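Ticket: Hand-held gripper loses tracking during visitor demonstration
Product: Hillent hand-held gripper, tracking software by Wedach
Status: Waiting for customer
Opened: 29th July

Customer wrote:

Hello support team,

We had an open day in our hall and the visitors could try the gripper with their own hands. In the morning all was good. After lunch the software began to show "pose lost" again and again, and one recording stopped after 550 frames. A complete one has 1,364 frames with our settings.

What I have tried already:

Restart of the tracking software. The error came back in the next recording.
Cleaned the lens with a dry cloth. No change.
Changed the USB cable for the spare one. No change.
Moved the visitors back behind the tape. It was better for a short time, then the same error.

I attach one picture from the gripper camera, so you can see how our hall looks from there. The log file is also attached. It has over 1,000 lines, I am sorry for this, I did not know which part is important for you.

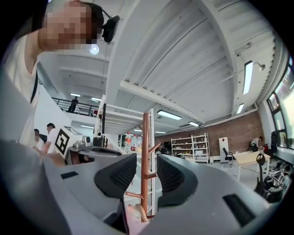

View from the gripper camera during the open day. The square marker is on the white board at left.

My questions are these. Is one marker enough for a hall of this size? And can the ceiling lights and the big window be a problem for the tracking? The exposure is set to automatic -- I did not change it from the delivery.

Reply from support:

Thank you for the clear report. Please set the exposure to fixed and make the calibration again with the marker board at its normal place. In the log we see the brightness value jump shortly before each "pose lost". Also please ask the person who holds the gripper to start with the marker in full view and to wait 2 seconds before moving.

One marker can be enough for a short demonstration, but for people who walk with the gripper we recommend a second board on the other side.

Customer wrote:

I fixed the exposure and made the new calibration. Five recordings, all complete. When I turned quickly to the window the error came one time, but the tracking found itself again and the recording did not stop.

The second board we must first order from Jindia. Our next visit is in September, a group from Oddsson -- please keep the ticket open until then. I will write the result here.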